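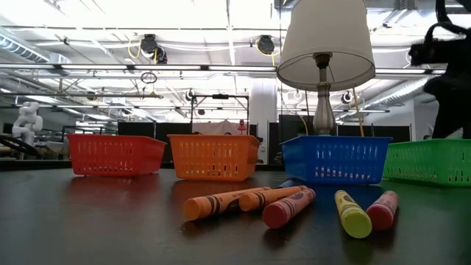
Changes to donation sorting at Premesell Reuse Centre

Jan 10, 2026

Donations at the Premesell depot are now sorted at the counter instead of in the rear shed. The change applies to household goods, small electricals, and art and school supplies. Furniture, bicycles and building materials still go through the side gate.

The old method sent everything to the shed in mixed crates. Between June and the end of the year the shed received 1,403 crates and cleared 1,177 of them. The remainder is still being worked through and will not be added to. Most of the delay came from electrical goods mixed with items that need no testing, as a crate could not be released until every electrical item in it had been tagged.

Electrical goods

Anything with a plug or a battery is separated on arrival and held for test and tag. Leads must be attached to the appliance or taped to it. Items with cut leads, exposed conductors or missing covers are refused at the counter. Lamps are accepted with or without a globe, but fluorescent tubes and compact fluorescents go to the Skundus transfer station, which has a sealed drum for them.

Lithium batteries must be removed where the housing allows it. Tape the terminals before you leave home. Swollen or leaking cells are not accepted at Premesell in any quantity.

Art and school supplies

Pencils, crayons, rulers and scissors are graded by use. Part-used stock is sold by weight, and sealed packets are priced individually. Liquid paint is accepted only if the lid is intact and the label can be read. Exercise books with written pages go to paper recycling, covers removed.
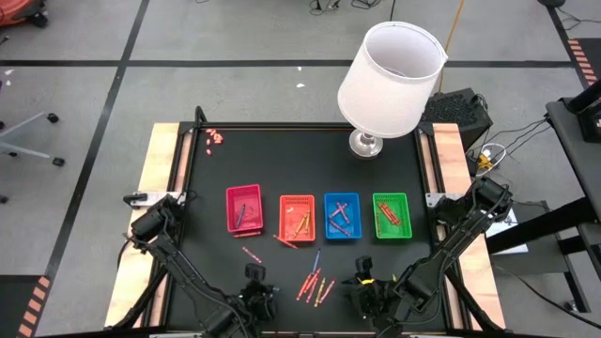
Vehicle access

The counter bay holds two vehicles, with a time limit of 29 minutes. Trailers must use the Figueroa Road entrance and turn left at the weighbridge. The maximum drop-off at the counter is 140 litres per visit. Larger loads need a booking, which can be made at the depot or by phone. Queuing on the nature strip is not permitted - the shire has begun issuing notices.

Comments (3)

gumleaf2: Does the 140 litre limit apply to clothing? I have several bags from a house clearance.

Premesell depot: Clothing is counted in the limit. For a house clearance, please book.

skundus_rd: The tube drum was full when I went. Worth ringing first.

Premesell Reuse Centre newsletter | Contact the depot | © 2026 | Back to top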